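Break room layout: air hockey and foosball side by side?

Gresport
May 29, 2021
We're sorting out the game room at work and I can't settle on the spacing. Air hockey is in the middle, foosball is off to the right, and there's a long couch on the left wall. The floor is brown and I'd like to leave it bare.
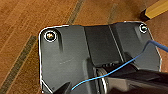

Brown floor, dark gray plastic over it.

Jester
How much room is there behind the foosball rods? That matters more than the floor. Ours was too tight and people kept bumping into each other. I'd move the air hockey closer to the couch and give the space to foosball.

Gresport
I thought about that, but then you can't get to the couch when a game is on. We had it that way in January and people complained.

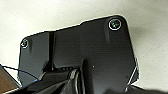 So I moved it back out and left a walkway on the couch side. I have a budget of 500 for the whole room, and 80 of that is for spare pucks and strikers.

Vídalín
Disagree with Jester. Couch access comes first, most people in a game room are sitting and talking. 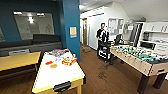
Storage is the other thing I'd fix. Put up a shelf or get a bin before you buy anything else. All that colorful stuff piled at the far end of the air hockey table will end up in the goal, and you only need the pucks and strikers on there. A basic bin won't make much of a dent in your 500.

Jester
A bin is one more thing on the floor. Shelf.

Gresport
Shelf is fine with me, there's wall to spare. Still undecided about a rug.
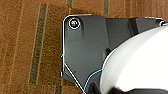 Brown, dark gray and white.

Cernska
Skip the rug - pucks slide under the edges and chairs catch on it. We paid more than 200 for one and rolled it up after a month.

Vídalín
Agree on the rug. Still say leave the couch alone.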